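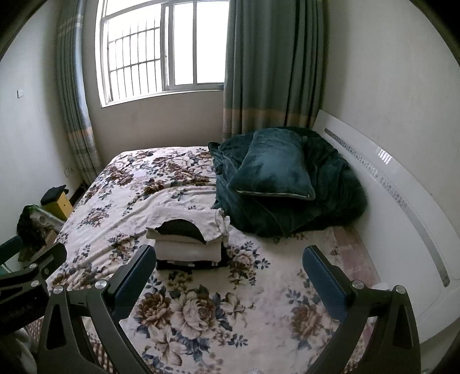
Right, a thread on sleep, because I've spent all of February being bad at it and I've got opinions now. 🧵

---

Background: I'm a person who goes to bed at a sensible hour, lies there like a plank, and is then wide awake at 4am composing emails to Cruickshank (the letting agent, not a friend). Every single night. For weeks!

---

First thing I tried was the obvious one, no phone after ten. I bought an actual alarm clock, a little Pilo with a dial on the front. Lovely thing. Ticks like a tap dripping into a bucket. It lives in the kitchen now and I can still hear it if the door's open.

---

Then the tea phase. My cousin Yetunde Abubakar swears by chamomile, so I had two mugs before bed. You can guess how that went. I've never seen so much of my own bathroom.

---

Podcasts next. I found one where a man reads out old railway timetables and I was so sure it would work. Except I got interested?? I now have strong feelings about the connection at Ereck and why they ever dropped the late one.

---

Also tried counting backwards from 2000 in threes, which somebody at work recommended. I'm rubbish at sums so I kept going wrong and starting again, getting crosser each time. Lowest I ever got was 131 and by then the bins were being collected.

---

What has helped (a bit, don't get excited) is getting up at the same time whatever sort of night I've had. Horrible for the first week. I was putting my keys in the fridge. But by the second I was properly sleepy at bedtime, as in nodding off over the washing-up sleepy.

---

And no coffee after 12. I fought this one for ages because my afternoon coffee is the best bit of my day. I've swapped it for a walk round the block, and I resent the walk, but I do it.

---

Last one: if I'm awake and fed up, I get up. Sit on the stairs with a dull book, go back when my eyes go. I'm on chapter 2 of a history of Rinik market and have been for a fortnight, it's perfect, please don't tell me how it ends.

---

Slept till six this morning, which for me is basically a holiday. If you've got something that works for you, pop it in the replies. No more chamomile please, Yetunde.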